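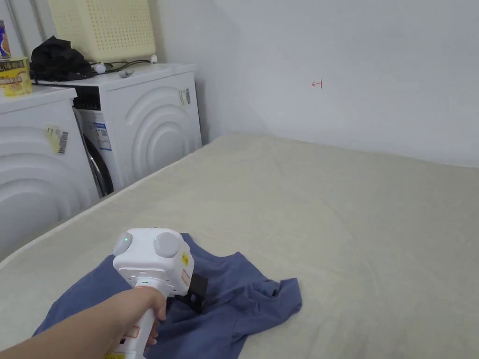 Plokden mattress cover, double: review

The Plokden is a fitted cotton cover with a deep elasticated skirt, sold by Kundov in one colour, cream. It is meant for mattresses up to 30 cm deep. Ours is a Myklebust foam model at the upper end of that range, and the skirt reached underneath at all four corners with little to spare. 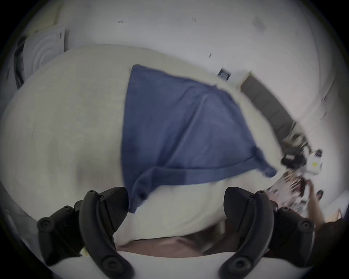

Blue cloth on the bed, pale bedding underneath.

The label gives 100% cotton and a wash limit of 60 degrees. The weave is closer than on the Jamurham cover it replaced, and the seams are overlocked with a double row at the corners. Loose threads: 2, both trimmed.
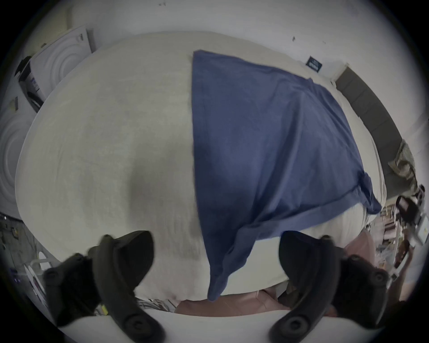 Words: Tuva Westerberg
Saturday, June 28, 2025

Fitting takes one person a few minutes. Start at the head end, do the opposite corner next, then the remaining pair. The elastic is stiff when new and eases after the first wash. Length shrinkage on our cover was nearly 2 cm, all of it in that wash.

In use since January, it has stayed put at the head and crept slightly at the foot. Pilling is light and limited to the middle third. It creases badly on the line and needs pulling flat while damp.

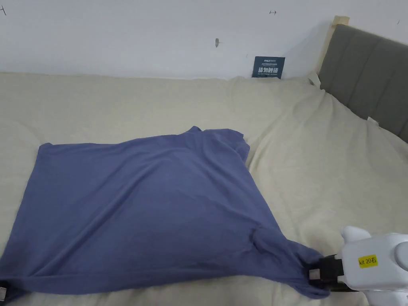
Tuva Westerberg

The price is £38, without pillowcases. The Jamurham costs less but came off at the corners most weeks. Buy the Plokden for a deep mattress. On a thin one the skirt bunches underneath, and the shallower version is the better fit.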